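13th August — paper conservation bench, Endberg

Continued with the paste tests for the spine repairs. Batch 3 of wheat starch is cooked and sieved two times. It is smoother than the June batch but still a little too thick for the thin tissue, so I diluted one half with water and kept the other half as it is.

Strips of the Lelel tissue, 40 mm wide, were pasted on scrap boards and put under the 600 g weights. I want to leave them until tomorrow morning, even if they look dry before. Last time I lifted one too early and the corner came up with it.

Dariusz asked why we don't use the ready-made Plalleck adhesive for the modern paperbacks. My opinion is that for hot-melt spines it is acceptable, but only when the text block is already loose. For sewn books I prefer to stay with paste, it can be removed later without much pain.

Register number 3888 (the Ashworth parish account book) is still waiting. The leather at the lower joint is powdery and I did not want to touch it before Naledi Motaung has looked. She knows this kind of skin much better than me.
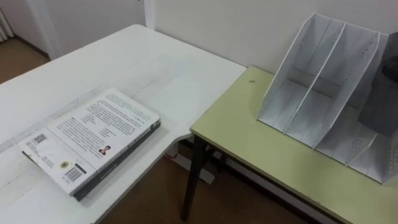
The humidity was higher after lunch, so I moved the blotters to the closed cabinet. Please do not take the top ones — they are for the account book.

To do: order more blotter, wash the small sieve properly, ask Dariusz Urbańczyk for his notes on the June batch.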